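Last updated: November
2 comments · 37 shares

Flekine hand gripper – set-up guide, part 2: first session on soft stuff

Assumes you've done part 1 (linkage arms on, pivots snug, mount bolted). If the arms still wobble go back and fix that first, it won't get better by itself.

Before you start

1. Battery to full. Swap at 30 per cent, don't push it.
2. Open and close by hand ten times. Should feel the same all the way. Gritty spot = pull the pin, clean it, one drop of light oil.
3. Blue pads seated flush in the fingertips. Press hard at both corners. Berkay's kept peeling till he redid them with contact cement.
4. Wipe the ribbed plate. Fluff gets in the grooves.
5. Power on, wait for the second beep, then squeeze once fully closed. That's your zero.

CAUTION – keep loose hair and drawstrings away from the linkage. Small pinch, but it'll make you yell.

Picking up knitwear

6. Put a jumper on a bed. Beds are better than benches here, the fabric gives a bit and you can get a finger under.
7. For a single layer or a sleeve, come in low, both pads square to the fabric, close till it stops sliding. No more than that or you'll stretch teh knit.
8. For a folded bundle, lower finger goes under the front edge first. Then close. Coming straight down from the top just squashes it.
9. Two grippers on one bundle – take a side each, and keep the cable clear of the fabric. 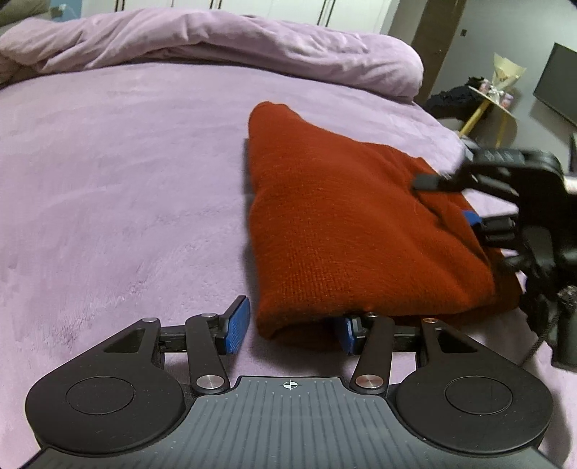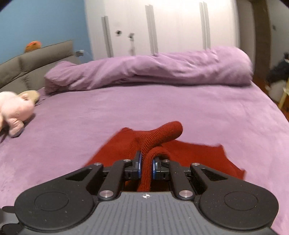
Knitwear on the bed, blue pads doing the gripping.

10. Lift a hand's width, hold, put down. Repeat with the other hand.
11. If it slips, check the pads before touching the grip setting. Lint, nearly always.

NOTE – chunky knits snag on the pivot pins. Kavitha files hers smooth. Tape works too but leaves gunk.

Saving the run

12. Squeeze twice to stop. Wait for the light to go off before you unplug anyting.
13. Copy the folder over and check the frame count. Our test run came out at 2,298. If yours is zero the card wasn't clicked in.
14. Name it with garment, your initials, left or right hand.

Stuck? Message Remzi or Kittipong on the Ristgate workshop channel. Spare pads and pins are in the drawer marked Motex – write down what you take.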